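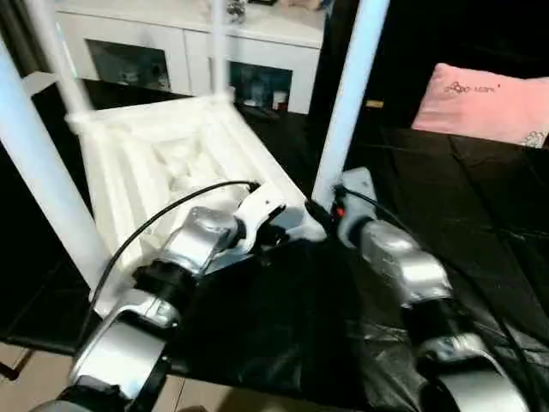 Slide 1. White stool-like object on its side, black sheet on the table.

Good morning. I run the repair bench at Skilton, and I have 7 minutes, so I'll keep to small household items in molded plastic. Most of what comes in is worth less than an hour of work. We check it anyway.

Start with legs. Turn the stool over and press each leg outward by hand. Then look at the ribs on the inside – cracks start where a rib meets the frame. If two legs move, we don't fix it.

(Pause. Ask who has a stool like this at home.)

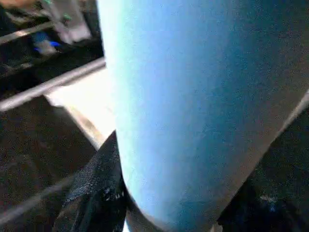

Slide 2. Light blue cylinder, close up.

Round items are harder to judge. Turn them slowly under one lamp and watch for marks on the surface. On a matte finish, wipe first and look again. Dark blotches may be dirt or may be in the material. Write down which.

Next, trays and organizers. The Hilach branch gets roughly 50 a month. Run a thumb along the top rim. A wavy edge can be a molding seam or a scuff, and neither one is a reason to throw the tray out. 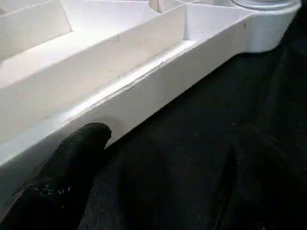
Dividers matter more than rims. Push each one sideways at the top. If it springs back, the tray goes on the shelf. If it stays bent, it goes to recycling.

Handout is by the door, 3 pages. Questions until 10:30, then the Tallanex group has the room.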